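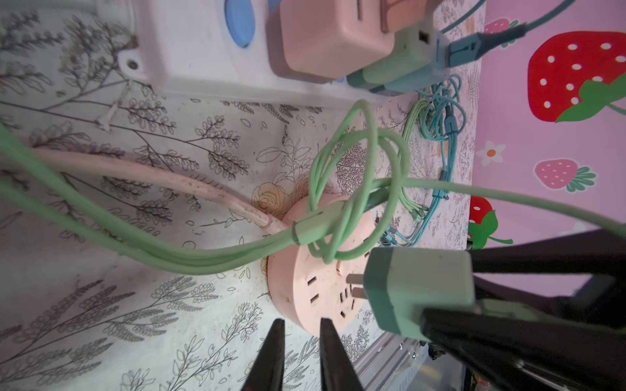
Chapter 8: Balancing Starting Positions in Strategy Games

By Noreen Bajwa and Chun-hung Liao
25th April

Every strategy game begins with an arrangement of players on a map. The designer decides who stands where, what lies within reach of each player, and how long it takes for two opponents to meet. These decisions are made before the first turn and cannot be corrected by the player. This chapter deals with the methods used to judge whether they are fair.

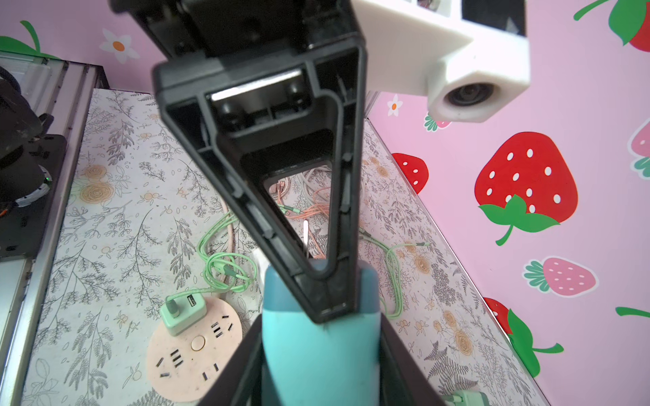 Reading time: 8 minutes

The term "starting position" covers more than a point on the map. It includes the resources near that point, the routes that lead away from it, and the information available to the player when the game opens. Two positions may be equal in resources and still differ in value if one of them can be approached from three directions and the other from a single pass.

Students often assume that a mirrored map solves the problem. Mirroring removes differences in terrain, but it leaves the order of play untouched. In a turn-based game the player who moves first may claim a contested site before the opponent can respond. Section 8.2 describes common remedies, including a reserve of gold for the second player and a shortened opening turn.

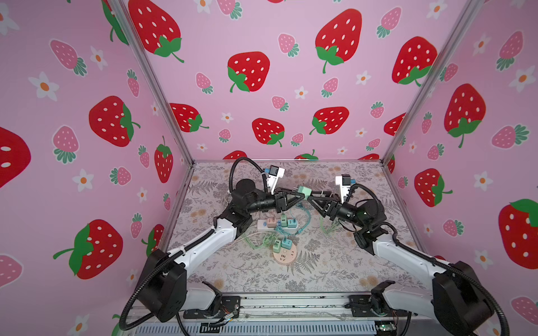
Figure 8.1. Two robot arms above a patterned floor mat.

The main case study is Enby, a turn-based game published by Kimwood. Its designers, Jui-lin Wei and Ming-te Lai, recorded 814 test matches on one map before its release in September. Players who began on the northern coast won more often than the design team had expected. The coast held no additional resources. Its advantage lay in a river crossing that could be guarded by a single unit, which left the rest of the army free to expand.

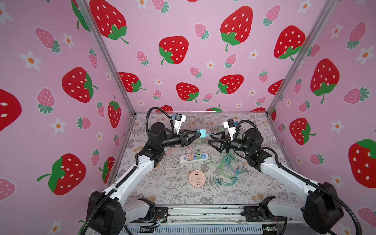 Wei and Lai considered moving the crossing and decided against it, as several later missions depended on its location. They lowered the northern treasury to 3000 coins and added a second ford upstream. The match records before and after the change are compared in Section 8.3. Readers should study the map of the river valley before attempting the exercises at the end of that section.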